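Posted in Robot Maintenance, February

**Wrist camera smears and fingers close off-center after tip change**

*Posted by Flelteck_night*

I look after a two-arm robot that practices taking shelves out of a mini fridge and putting them back. Last month I changed the fingertips on one gripper, and now it closes about 5 mm to one side. The wrist camera view also smears whenever the arm swings.

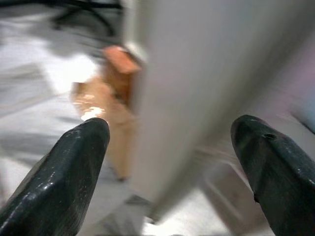

I've re-homed the gripper twice. The fingers lean in toward each other when open, but a clear shelf panel gets pushed sideways as they close. Arm speed is 80 percent. Do I need to redo the whole hand-eye calibration?

*Posted by Hunen*

Check the tips first. Take them both off, wipe the seats and put them back finger-tight — then close the gripper on a flat gauge before you torque anything. If one tip sits higher than the other, there is usually grit under it. Only recalibrate once they meet evenly. 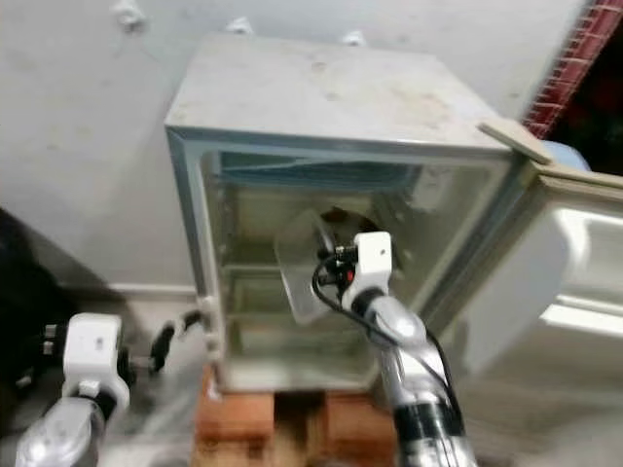 For the panel work I'd drop the speed to 12 percent for the last stretch into the fridge. Leave some slack in the wrist cable too. Ours pulled on the housing at full reach and we chased that for 8 days.

*Posted by drornell*

Smear is exposure time. Shorten it and add a light.

*Posted by Flelteck_night*

Grit under one seat. Closes fine now, will try the exposure tonight.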